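Kitchen > Care and Cleaning > Washing and Storing Wooden Utensils and Table Linens

Looking After Wooden Utensils, Chopsticks and Placemats

September, by the Waltthorpe Kitchen Desk

Most of the small things that go on a table wear out from water. A spoon left in a sink overnight swells and then cracks when it dries. A placemat stored damp picks up a smell that takes two or three washes to get rid of. The fixes are simple and mostly free.

Daily washing

Wash wooden spoons, spatulas and chopsticks by hand, in hot water with ordinary dish soap. Use a soft sponge. The green scouring side raises the grain and leaves a fuzzy surface that holds on to food. Rinse under the tap and dry with a towel straight away, then leave the pieces out in the air for a few hours before they go in a drawer.

Keep them out of the dishwasher. The heated dry cycle does more damage than the wash. Bamboo holds up a little longer than beech or maple but it splits in the end, usually along the tip. Lacquered chopsticks lose their shine after a few cycles and then start to flake, and once they flake they should be thrown out.

Stand utensils in a crock with the handles down and the heads up. If the crock has no drain holes, put a folded paper towel in the bottom and change it on Monday or whatever day you do the rest of the kitchen. You will be surprised how much water collects in there.

Sanding and oiling

A rough spoon can be brought back in an evening. Let it dry fully first. Sand with the grain using 220 grit, wipe with a damp cloth, let it dry again, and finish with 600. Rub on food-grade mineral oil with a scrap of T-shirt. Leave it for 30 minutes, then wipe off whatever has not soaked in. Do not use olive oil or vegetable oil. They go sticky and then rancid.

New utensils need oil once a week for the first month. After that, go by color. When the wood looks pale and chalky, it is time.

Chopsticks only need the upper two-thirds oiled. Leave lacquered ones alone.

Removing smells and stains

For onion or garlic, rub the wood with half a lemon and coarse salt, wait 15 minutes and rinse. For fish, a paste of baking soda and water works better. Turmeric and beet stains fade on their own if the piece sits on a sunny windowsill for a few days. Bleach is not a good idea on anything that goes in your mouth and soaks up liquid.

Trays and saucers under the tableware

A small tray with a raised rim saves a lot of wiping. Wet spoons and sauce drips stay on the tray and off the cloth, and it can be carried to the sink in one trip. Put a saucer under any bowl that will hold soup. We lay the placemat first, then the saucer and bowl, and keep the tray in front where it is easy to reach.

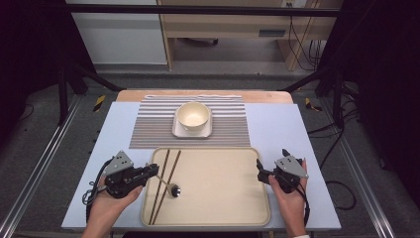
Woven placemats

Shake them outside after every meal. Crumbs left in the weave get ground in and wear through the threads. Cotton mats can go in the machine on cold with like colors. Put them in a mesh bag if the edges have any fringe, or the fringe will knot. Striped mats should have a color catcher sheet in with them the first few times, especially if there is a dark stripe next to a white one.

Lay them flat to dry and pull the corners square while they are still damp. If you iron, do it on the back with a little steam. Frayed edges can be trimmed level with sharp scissors and held with a line of clear fabric glue or one row of zigzag stitch. Do not pull a loose thread. Cut it.

Paper and straw mats cannot be soaked. Wipe with a barely damp cloth and dry them under a heavy book so they do not curl.

Metal spoons

White spots on stainless steel are minerals from hard water. A cloth dipped in white vinegar takes them off. Rinse afterward, as vinegar left on the metal can dull it. Rainbow marks come from heat and wipe off the same way. Brown specks are usually rust carried over from something else in the load, often an old peeler or a can opener. Find that item and wash it separately.

Storage

Line the drawer with cork or a washable mat. Keep chopsticks in pairs with a loose rubber band, or in a lidded box if the drawer is near the stove. Placemats keep best flat. If there is no room, roll them around a cardboard tube with the right side out, and do not fold them on the same line every time.

Contact Waltthorpe Kitchen Desk | Copyright Waltthorpe | Back to top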